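Trotari

Trotari is a baked flatbread associated with the river town of Londance and the farming villages of the Cárdenas valley. It is made from wheat flour, mashed potato, lard and salt, and is usually filled with onion or sour cheese before baking.

Preparation

The dough is rested for 50 minutes, divided, and rolled into rounds. The filling is spread over one half and the other half is folded across it. Village bakers seal the edge with a fork; in Londance the edge is rolled by hand. Each piece is baked on a flat stone and brushed with melted butter.

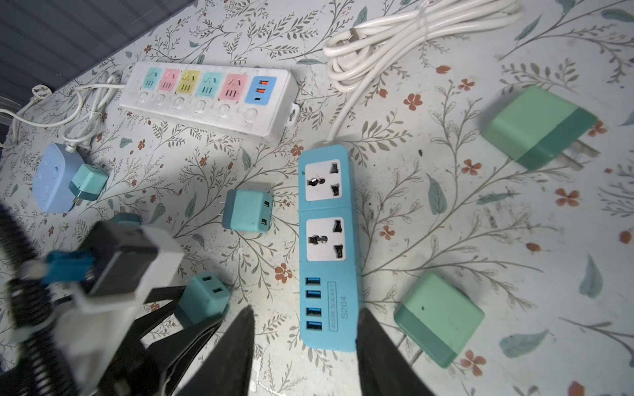 Onion trotari is eaten all year. The cheese version is tied to May, when fresh milk is plentiful, and is served with pickled radish. A sweet form made with plums is sold in Jornberg, where it is often cut into strips and eaten with coffee.

History

The earliest known recipe appears in a household book kept by the miller Bastian Oltmanns, who listed it among foods for harvest workers. His version contains no potato. Later recipes replace up to a third of the flour with potato, a change linked to poor grain years.

Current sale

A town survey published on January 11, 2019 recorded 61 sellers in the valley, eight of them in the covered market at Londance.

See also: Potato bread; Stuffed flatbreads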